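Bodov Fold-Down Laundry Table, White

Item 1634
In stock at Pridbridge. Ships flat in one carton.

Overview

The Bodov is a wall-mounted folding table for laundry rooms, hallways and other places where a full-size table won't fit. It hangs flat against the wall when closed and opens to a work surface deep enough for shirts, towels and pillowcases. Large sheets can be folded on it too, though you will want to fold them in half lengthwise first.

The top is white on both faces. Two steel brackets hold it up, and each one locks with a lever on the underside. Both levers have to be released before the table will come down — this is deliberate, and it means the table can't be closed by accident with one hand.

Size and weight

Width: 41 inches
Depth, open: 27 inches
Depth, closed: 2 inches
Mounting height: your choice; we suggest hip height for the person who does most of the folding

The top and the brackets are packed separately inside the carton. One person can carry it, but hanging it is easier with a second pair of hands.

Using it in a small laundry room

Most customers hang the Bodov across from the washer or directly over a front loader. If it goes over a machine, check that the lid or detergent drawer still opens fully with the table down. Top loaders need the table on another wall.

Leave enough width to set a basket next to whatever you are folding. Wider baskets can go on the floor or on top of the dryer.

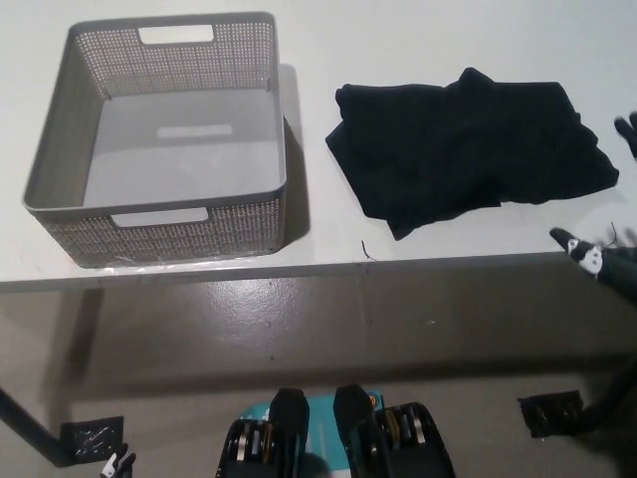
Gray plastic basket and a dark garment on a white tabletop. Basket not included.

The surface wipes clean with a damp cloth and mild dish soap. Don't use scouring powder or bleach, and don't iron directly on it. A folded towel is not enough protection from a hot iron. If you want to iron at the table, use the Guérin pressing mat (sold separately), which covers the full top and rolls up for storage.

Mounting

The wall rail must be screwed into studs. Hollow-wall anchors are not suitable, even the heavy-duty kind. If your studs don't line up with the holes in the rail, fasten a backing board across the studs first and screw the rail to that. On brick or block, use masonry plugs and a hammer drill.

Screws for wood studs are in the box. Masonry plugs are not. You will also need a level, a stud finder, a drill and a Phillips screwdriver.

After the first month of use, tighten the bracket screws once. They settle slightly as the joints bed in.

What's in the box

Tabletop
Folding brackets, left and right
Wall rail
Screw pack for wood studs
Printed instructions

Spare parts

Release levers, brackets and rails are sold singly. Brackets from the older Mondthorpe table do not fit the Bodov — the hole spacing is different. If you aren't sure which one you have, look for the name stamped on the inside of the left bracket.

Delivery and returns

Orders placed before 2 p.m. leave the Pridbridge warehouse the same working day. Unused tables can be returned in the original carton. We can't take back a table once the rail has been drilled or cut down.

For questions about wall types or spare parts, write to Hubert Malinowski at the parts desk and include a photo of the wall or the part.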